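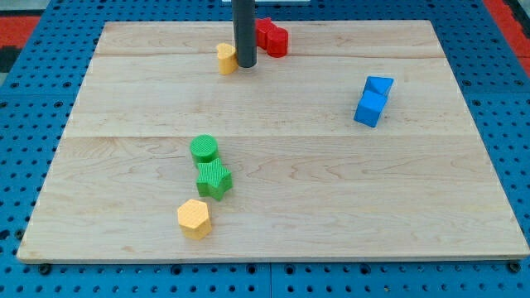 A light maple board on a blue pegboard table.

FOR IMMEDIATE RELEASE

Vutura opens its second home storage showroom, in Sirnach

I've been itching to share this one since January, so here goes: Vutura is opening a second showroom! It's in Sirnach, in the old Belach building by the rail line, and if you've ever stood in front of an overstuffed pantry wondering where the good colander went, I'd love for you to come see us.

A bit of background for anyone who hasn't met us. I started Vutura in my own garage, building shelves for neighbors who were tired of wire racks that sagged under a few cans of tomatoes. One pantry led to a mudroom, the mudroom led to a whole laundry wall, and before long my car hadn't been indoors for a very long time (it still hasn't). Today we're a team of 19 and we design, cut and install storage for kitchens, entryways, laundry rooms and home offices. We still do the measuring ourselves, and we still open every drawer before we draw anything.

The Sirnach building went up in 1875 as a grain store, and I fell for it the minute I walked in. The floors slope a little and the front door sticks when it rains, but the ceilings are wonderful and there's finally room to show whole rooms set up the way people live in them. You'll find a full walk-in pantry, two entryways (one generous, one the size of a phone booth), and a home office tucked under a staircase. Please pull things out and slam the drawers. Kids are welcome to do the same.

We're also using the opening to launch Mägi, our first line of storage you can take home and put up yourself. People have been asking me for this for years, mostly renters who love the look of a built-in but can't screw anything permanent into the walls. Mägi is a set of freestanding shelf towers, drawer units and hanging rails that fit together in pretty much any order, so when you move, it moves with you. There are 2 depths to pick from, a shallow one for hallways and a deeper one for linens and bulky kitchen stuff. I've had the shallow version in my own hallway all winter, crammed with boots and dog leashes, and I'm very attached to it.

For custom work, nothing changes. We come to your home, we talk about what drives you crazy, and you get a drawing and a price before you decide anything. The first visit is free whether you're closer to our original shop or to Sirnach.

The new showroom opens at 9 a.m. each working day, and we'll have coffee going until it runs out. To say thank you to the town, we're giving away 1000 wooden drawer dividers, one to a household, to whoever stops in while they last. Bring the measurements of your messiest drawer and we'll trim the divider to fit while you look around.

Members of the press are welcome to drop by for a tour before opening hours. Just call or write to the Vutura shop first so I can put the coffee on early.

About Vutura
Vutura designs and installs custom storage for homes and makes the Mägi line of freestanding shelving. Showroom visits and design appointments can be booked through either location.

###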